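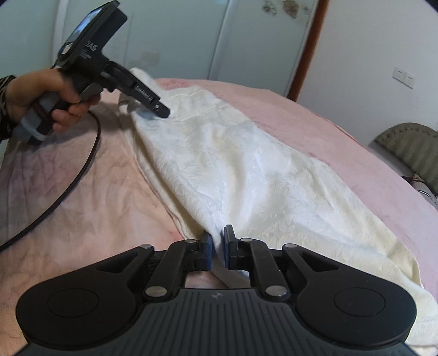 Skavgate Dog Owners' Club
Notes from our members' meeting, June 13, 2019

Hi all, I'm on minutes again, so sorry in advance for my spelling. There were 15 of us this time plus two dogs who were supposed to stay in the car (you know who you are!).

Last meeting's minutes: fine, except I'd put the recall class down as the Mrema field when it's the one behind it. Fixed.

Recall class. Shuzhen Yu told us how the spring course went. She'd like to split the next one, with young dogs first and then the older ones who have learned to ignore us, mine included. We talked for ages over whether long lines should be required. I said yes, a couple of people said they get tangled, and Shuzhen said that's a handling problem and she'll show everyone how to gather the slack. Agreed: long lines for the first 2 sessions, then she decides dog by dog.

Off-leash field. The Cilari people will rent us their back field again for the fall, but they want the gate latch fixed before we start. We have 73 dollars left in the repair pot and I think that'll cover it. Shuzhen is picking up the latch. Please, please close BOTH gates when you leave, even if you're only running back for a water bottle.

Treats. Somebody brought in a bag of Pirnex liver bites and we got way off topic. My dog would sell me for one. No decision needed, I just want it written down that they smell awful.

Fun day. It's going to be in October. We set a spending limit of 1,000 dollars including the tent, and we're keeping the slow-walk race because it was the best part last time (the beagle sat down halfway and still came second!). No flexi leads in the ring. I'm doing the sign-up sheet and I'll email it out.

Anything else: one member asked if we could have a quiet hour at the field for nervous dogs. Everyone liked it. Shuzhen and I will pick a time and bring it back to the next meeting.

We wrapped up a bit late, and whoever left a blue travel bowl under the chairs, I have it at my house.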